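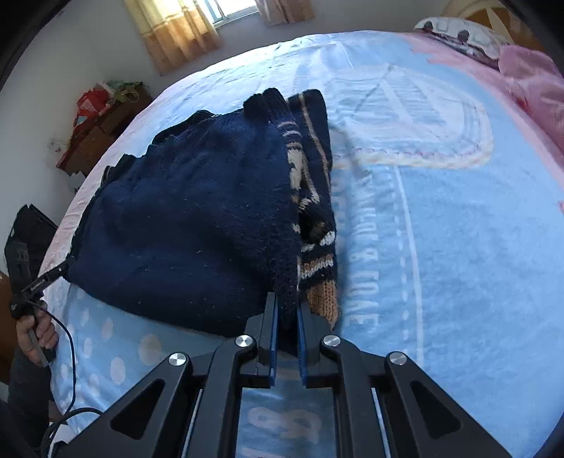
February 12, 2025

Jurnent wants 400 pounds a year to teach a machine to fold my jumpers. The brochure for the Clesta service is very pleased about this. I fold a jumper in around 20 seconds, badly, and have never charged myself a penny.

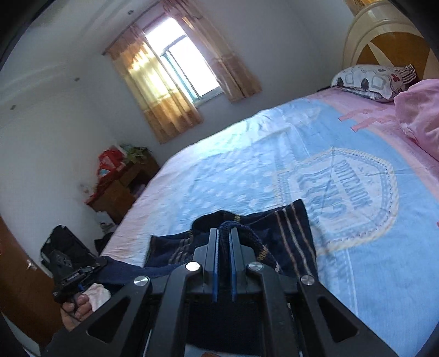

Words: Jamie Bloxham

My quarrel is with the word "effortless", printed on page 3. Knitwear on a bed is all slump and sleeve, and drawstrings are worse. Somebody has to show the thing how, by hand, again and again, and I'd like that person on the cover.

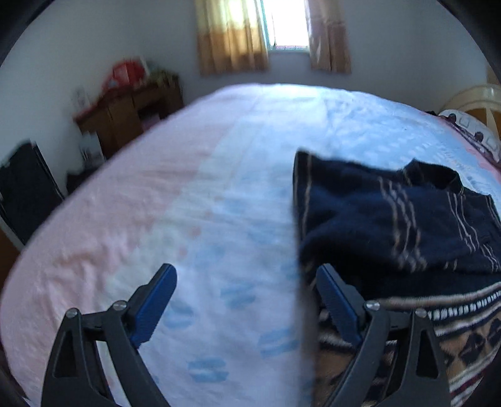 Would I buy it? Ask me when it does fitted sheets. Until then my money stays in the drawer, under the jumpers.

Recent
Fodance: a mop with opinions
Erraji window cleaner, 26 days on
Who reads the manual?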